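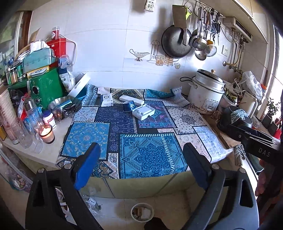 Cuaderno de taller – solidez del color en textiles domésticos estampados
11 de mayo de 2021

Continúa la serie de lavado de febrero. Quedaban pendientes el frote en húmedo y la repetición de las probetas en azul marino, que en la primera tanda dieron una descarga irregular sobre el testigo de algodón.

Material
Tela Gratach, tejido plano de algodón, estampado por reactivos, lote 2904. Se cortan 9 probetas, todas del mismo ancho de rollo, evitando los orillos. Testigo multifibra del rollo abierto en febrero, guardado en bolsa opaca. Detergente de referencia sin blanqueante óptico. Espesante del estampado: alginato, según la ficha de Ferraro; la ficha no indica viscosidad y hay que pedirla.

Preparación del baño
Agua desionizada, 700 ml por vaso. Detergente disuelto aparte y añadido en frío. La balanza pequeña deriva en la segunda decimal si se deja encendida la campana – pesar con la campana parada y anotar la tara cada vez.

Lavado
Programa corto a 40 °C, sin bolas de acero. Aclarado doble, escurrido a mano, secado en plano con el testigo separado. En la tanda anterior se secaron en contacto y parte del manchado puede venir de ahí, de modo que los valores de febrero para el marino no son comparables.

Resultados provisionales
Turquesa: sin cambio apreciable en la escala de grises, 4-5. Descarga sobre algodón 4.
Morado: cambio 4. Descarga sobre poliamida 3-4, algo peor de lo esperado.
Marino: cambio 4, descarga sobre algodón 3. La descarga es ahora uniforme, lo que apunta a colorante no fijado y descarta en principio el problema de contacto.
Crema: sin incidencias.
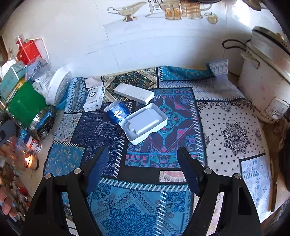
El marino necesita más jabonado. La receta de Lorberg prevé un solo paso en caliente, insuficiente con esta cobertura de fondo. Probar dos pasos a 95 °C con aclarado intermedio y medir la conductividad del último baño. Si el agua sigue saliendo teñida, revisar el tiempo de vaporizado antes de tocar la urea.

Frote
En seco, todos 4 o superior. En húmedo, marino 2-3, morado 3. El brazo del crocímetro roza con la guía al final de la carrera; limpiado y engrasado, repetir los dos valores bajos.

Pendiente
– Repetir frote en húmedo, marino y morado.
– Pedir viscosidad del alginato a Ferraro.
– Pasar las lecturas a la hoja 362 del registro Zedusent, con la corrección de febrero al margen.
– Cortar probetas de reserva antes de devolver el rollo.
– Cambiar la lámpara de la cabina de luz, parpadea al arrancar.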